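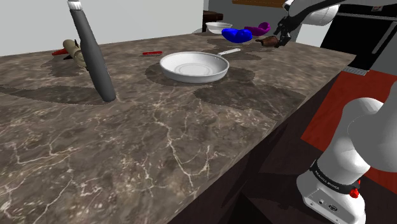 Can I switch from hand guiding to the Trumavix controller halfway through a demo?

Only between segments. Close the current segment first, change the input in the Joseph side panel, then open a new one. If you swap inputs while a segment is still open, the recorder keeps the last pose from the old device and the arm will jump to catch up with the new one. The segment is then no good and has to be deleted.

Section 4. Showing the arm a task

Revised 09/11/2023. Applies to Joseph with the Brunance teaching pack. If you have the older pack the menus are in a different order but the steps are the same.

Read section 3 (stops and limits) before you do any of this on a real arm. Practise on the simulated counter first. Same panel, same buttons, nothing to break.

4.1 Before you start

1. Load the counter scene, or your own. Wait for the objects to settle. Anything round may roll a bit after loading, leave it alone till it stops.

2. Pick the input. Hand guiding = you move the arm itself. Remote = Trumavix controller. In the simulator "hand guiding" means dragging the gripper with the pointer, which feels odd for the first ten minutes.

3. Home the arm. Button top left. Don't skip this, a demo that starts from a random pose won't line up with the others.

4. Give the task a short name in plain words. "Cloth to bowl". "Pan to back". No dates in the name, the recorder adds its own stamp.

5. Check free space. One segment is small but a full set isn't. The recorder stops itself when the session hits 4000 frames, and it does this without a beep. Look at the counter in the corner of the panel.

Note: the frame limit is per session, not per segment. People miss this one.

CAUTION: on a real arm, one person guides and a second person holds the stop. Not the same person doing both. If you're on your own, use the simulator.

4.2 By hand

1. Press Free. The joints go slack enough to move. On a real arm take the weight at the wrist before you press, with your other hand on the forearm.

2. Move to just above the object. Pause there. A short pause is worth having, it gives the software a clear point to cut at later.

3. Go down slowly. Slower than you think. Last bit of the approach is what gets copied most closely.

4. Close the gripper with the side button. Wait for the grip figure to stop moving before you lift.

5. Lift straight up first, then across. Dragging things sideways over the worktop teaches the arm to drag things sideways over the worktop.

6. Put down, open, back off straight up. Then press Close Segment.

7. Press Hold. The joints lock again. Now let go.

CAUTION: never let go before Hold. The arm will sag.

Keep your own hands out of the fingers. Guide from the wrist ring or further back. If you need to steady an object on the bench, stop the segment, steady it, start again.

4.3 By remote

Better for anything with a lot of wrist turning, and for anyone who can't reach the far end of the counter comfortably. Worse for soft things untill you've had some practice, as there's no feel in the controller at all.

1. Plug in the Trumavix, wait for the solid light. Flashing means it's found the computer but not Joseph. Restart Joseph, not the controller.

2. Hold the grip trigger to link. While it's held, your hand moves the arm. Let go and the arm stays put, you can move your hand back to somewhere comfy and link again. Do this often. Short pulls, lots of them.

3. Set the scale. Start at half. Full scale is for big moves across clear space only.

4. Pick your view. The default one looks along the worktop and it's easy to misjudge depth. Turn on the second view as well if your screen has room.

5. Record as in 4.2, steps 2 to 6. The thumb button works the fingers.

Note: if the arm lags behind your hand by more than 200 ms the link light goes amber. You can still move but don't record. Shut other programs, or move nearer the router if you're on wireless.

CAUTION: amber then red means link lost. The arm holds its last pose. Don't wave the controller about to get it back. Let go of the trigger, re-home, start a new segment.

4.4 Soft things: cloths, towels, bags

These need their own bit as most support calls to the Brostbridge desk are about them.

1. Aim for a fold or a ridge. Flat fabric gives the fingers nothing to close on.

2. Come in at an angle if other items are in the way. The wrist may tilt quite far, that's fine so long as no joint warning shows.

3. Go down till you touch, then a little more. Light pressure. Heavy pressure pushes the cloth flat and you've lost your fold. 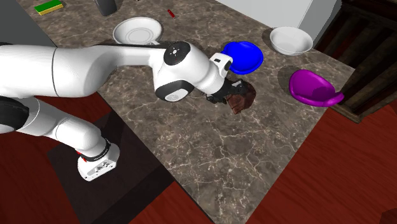

4. Close, then wait. Count to two. Fabric slips in the first moment and you want to see that before you lift, not after.

5. Lift a small amount and look. If it's come up by one thread or one corner only, open and go again. Record the second try as well, failed grabs followed by a good one are usefull and the training tool has a tick box for them (Keep Retries).

6. Watch the elbow. Eyes go to the fingers and the elbow goes into the crockery. With bowls and plates near the cloth, check both views before each sideways move.

7. Set down low. Dropping a cloth from height lands it somewhere different each time.

Note: in the simulator, fabric is set to Medium stiffness. Leave it there for practice. Low looks more real but slows older machines badly.

4.5 How many demos

Depends on the task. Picking up one rigid thing from one spot, not many. A cloth that could be lying anyhow, a lot more. The starter set that comes with the pack has 134 demos on the counter scene and it's a fair guide to the spread you want: objects moved about, some tipped over, a few close together, some close to the edge.

Move things between demos. Use Shuffle, or drag them. Tipped bowls are fine, leave them in.

Don't do them all in one go. Tired demos are wobbly demos and the arm copies the wobble.

4.6 Checking and throwing away

1. Open Review. Play at double speed.

2. Bin anything with a jump, a long wait in mid-air, or an arm knocking something it shouldn't have.

3. Trim the ends. Still time at the start and finish adds nothing.

4. Tag each one Good, Retry or Bad. Untagged ones are not sent to training.

5. Save Set. Then Export. Save on its own does not export.

Deleted segments stay in the bin till you close the session. After that they're gone.

4.7 Quick fixes

Arm won't go slack: Hold is still on, or a stop has been pressed. Release the stop, home, try again.

Error 2778: gripper and recorder clocks don't match. Close the session, unplug the gripper cable at the panel end, plug back in, reopen. In the simulator just reload the scene.

Gripper closes but object stays put: came in too high. Redo the approach.

Object shoots off across the worktop (simulator only): fingers overlapped it before closing. Undo, approach wider.

Playback doesn't match what you did: input was swapped with a segment open. See the top of this section.

Everything mirrored: view is set to Facing. Change to Behind in the view menu. Old recordings are not affected.

Training on a saved set is in section 5. Contact details for Brostbridge are inside the back cover.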